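November, bench notes, folding and flat goods

Started 9:40, finished a little before 1. Deepika and I had the big white table to ourselves until 11, when Tarmo needed the far side for labels.

Purpose of the morning was to settle how the thin dark pieces get handled before they go into the Haltus sleeves. We have been doing it three different ways depending on who is at the table, and Loretta says the stacks come to her uneven. She is right. I pulled a stack from last week and the corners fanned out by a finger's width at the top.

Material: one carton from Vaher, 200 pieces, all black. Label says 40 cm square. I measured the top few and they run a hair under on one side. Agnese has the tape with the bent end, so do not trust my numbers past the centimeter.

Method A. Piece square to the table edge, flatten from the middle out, pick up by the two near corners. Works, but you end up leaning over the table to reach the far corners, and the piece drags back toward you when you lift.

Method B. Piece set on the diagonal, one corner pointing at you. Press down on the near part first, then work away. Less reaching. Deepika liked this one right away. I was slower with it for the first dozen or so and then it was fine.

Method C. Two people, one on each side. Quick per piece, but it ties up two people and the table is too wide for it. Dropped after the first ten minutes.

Timing. Did not run the full carton. Did 73 pieces total across A and B, stopping when Tarmo came in. B was ahead by the end but I changed the lighting halfway through (see below), so I would not lean on that.

Lighting. Black on white should be easy to see and mostly it is. Trouble is on top of the stack, black on black, where you cannot tell the top edge from the one under it. Turned off the overhead on the window side and left the other one on. The edges throw a little shadow that way. Keep it like this for now. Agnese wants to try a desk lamp from the side.

Table. The curved edge is a nuisance if you try to line things up against it, one more point for the diagonal. Balakrishnan suggested a strip of tape across the top as a reference line. Put one down at 10:30. It lifted at one end by noon. Try the cloth tape from the Ikmont drawer next time, the paper stuff does not like this surface.

Wiped the table down twice. Lint shows up on the black pieces badly, worse than I expected, and most of it seems to come from the carton liner. Shake each bundle out over the bin before it comes to the table.

Stack height. Loretta asked for short stacks. We tried taller ones and they lean. Stop as soon as a stack starts to go over and begin another, squaring it with the flat of a ruler on two sides.

Sleeves. Did ten or so at the end to see whether the evened-up stacks go in better. They do. The sleeve mouth still catches on the lower left corner. Deepika thinks the sleeves are cut narrow, I think we are feeding them at a slant. Not settled.

Order status. Fludari wants 1000 in total and we have one carton open. Balakrishnan is checking whether the remaining cartons are the same lot. If the next one is cut differently I would like to know before anybody squares a stack against the old ones.

To do
- cloth tape line on the table (me)
- lamp (Agnese)
- measure a sleeve at the mouth and halfway down (Deepika)
- lot numbers on the cartons (Balakrishnan)
- a proper tape measure for this bench, and leave it here

Tarmo read this over and asks that the label rolls not be put on the stool by the door again. Noted. They go on the shelf under the window.

Carry on with B until further notice. Next session run the rest of the carton without touching the lights, and write down the start and stop times for each stack.

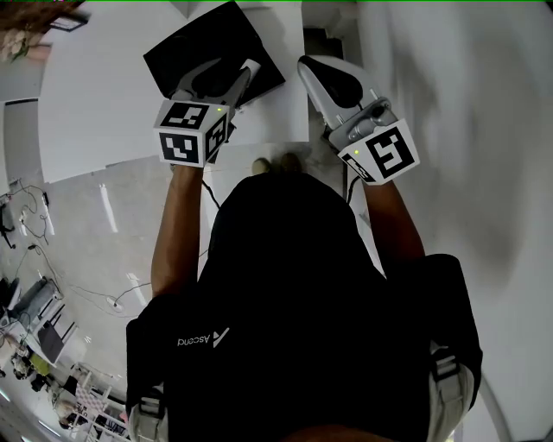

Black piece on the diagonal, white table.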